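# Prenda roja nueva que destiñe: ¿cómo se separa la colada cuando casi todo es «de color»?

**Publicado por vledesma** · Lavado y plancha · 527 visitas

Buenas. Vivo con mi hija y entre los dos generamos una cantidad de ropa que no se corresponde con las veces que salimos de casa. Hasta ahora mi sistema era el de toda la vida: blanco por un lado, resto por otro, y el resto a 40 con lo que hubiera en el armario.

El sistema funcionó hasta diciembre, cuando entró en casa una camiseta roja de deporte. La lavé con tres azules y una gris. Las azules ni se inmutaron. La gris es ahora de un rosa que en una tienda llamarían «palo» y cobrarían aparte.

Mis dudas:

- ¿El azul fuerte y el rojo pueden ir juntos o es jugársela?
- ¿Las toallitas atrapacolor sirven o son papel de cocina con buen departamento de ventas?
- ¿La rosa tiene arreglo? La he lavado otra vez y sigue siendo rosa, con más convicción si cabe.

La lavadora es de carga frontal, 7 kilos, y el programa que uso es el que venía puesto. Gracias.

Vicente Ledesma

---

**xinyi_zou** · 4,000 puntos

Hola, Vicente. Voy por partes, empezando por la rosa, que es la urgente.

¿La has metido en la secadora o la has planchado? Si no, hay esperanza. Déjala en un barreño con agua templada y percarbonato (la dosis del envase, no la que te pida el enfado) unas horas, y mira antes la etiqueta: con lana y seda, percarbonato ni tocarlo. Luego lavado normal, sola. Si baja un tono, repites. Si no baja nada, tienes una camiseta rosa y hay que ir haciéndose a la idea.

Lo del azul y el rojo depende de lo nuevo que sea el rojo, mucho más que del azul. Una prenda roja que lleva veinte lavados ya ha soltado lo que tenía que soltar. Una recién estrenada no se junta con nada que aprecies. Para salir de dudas: moja una esquina por dentro, aprieta con un trapo blanco y cuenta hasta treinta. Si el trapo sale manchado, esa prenda va sola.

Las toallitas recogen algo del tinte que anda suelto por el agua. A mí me salvan de descuidos pequeños. De meter un rojo nuevo con una gris a 40 no te salva ni la toallita ni la Virgen.

Mi rutina, por si te vale:

1. **Separar en tres y no en dos.** Blanco, claros (grises, beis, celestes) y fuertes. El gris es un blanco que se ha metido en líos, trátalo como tal.
2. **Rojo nuevo, aparte y en frío.** Tres o cuatro lavados, a mano si te da pereza poner la máquina para una sola cosa.
3. **Repasar el cesto antes de cargar.** Yo lo dejo en el suelo, delante de la puerta, y lo saco todo pieza a pieza. En el mío de la foto manda un azulón que ocupa casi todo el centro, y los rojos van asomando por los lados. Son rojos viejos y conocidos, así que van con el azul a 30 y todos amigos. Si uno fuera nuevo, fuera del cesto hasta otro día.

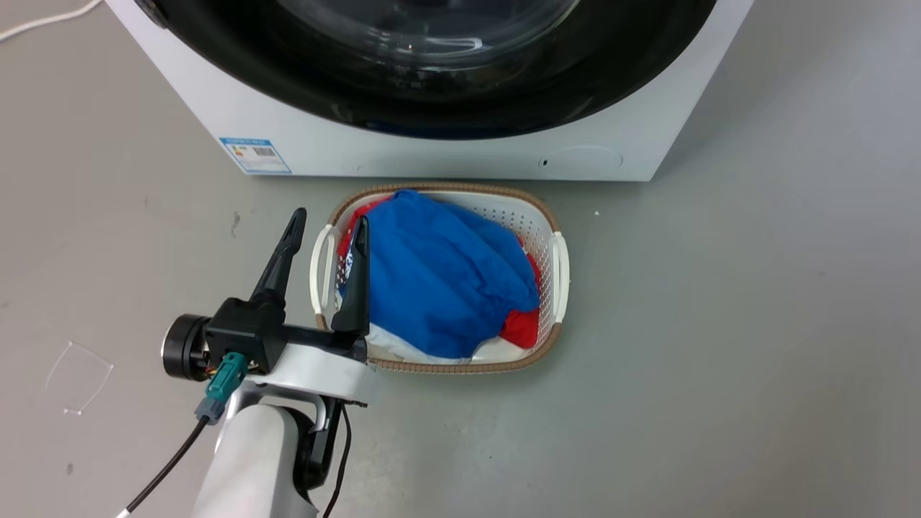

4. **Del revés y cremalleras cerradas.** Sobre todo lo que lleve dibujo, que con el roce se cuartea.
5. **Sacar la ropa al acabar.** Un montón húmedo y quieto destiñe con toda la calma del mundo, y encima huele.

Y el programa que «venía puesto» míralo, porque en muchas lavadoras es el de algodón a temperatura alegre. Con 30 vas sobrado para ropa de diario.

---

**Birnwood**

vinagre. de toda la vida, un chorro y sal gorda y no destiñe nada, mi madre lo hacía y tenemos toallas del año de la pera

---

**Comentarios**

**xinyi_zou:** Con los tintes de ahora la sal y el vinagre no fijan gran cosa, y yo lo de echar sal en una lavadora me lo ahorraría. Lo de las toallas de tu madre me lo creo. Seguramente ya venían bien teñidas.

**Birnwood:** pues a nosotros nos va

**vledesma:** Hecha la prueba del trapo con la roja: parece la escena de un crimen. Queda expulsada hasta nuevo aviso. La gris, tras una noche en percarbonato, ha pasado de palo a «rosa si te fijas». Mi hija se fija. Le doy otra ronda y marco como resuelta la de Xinyi.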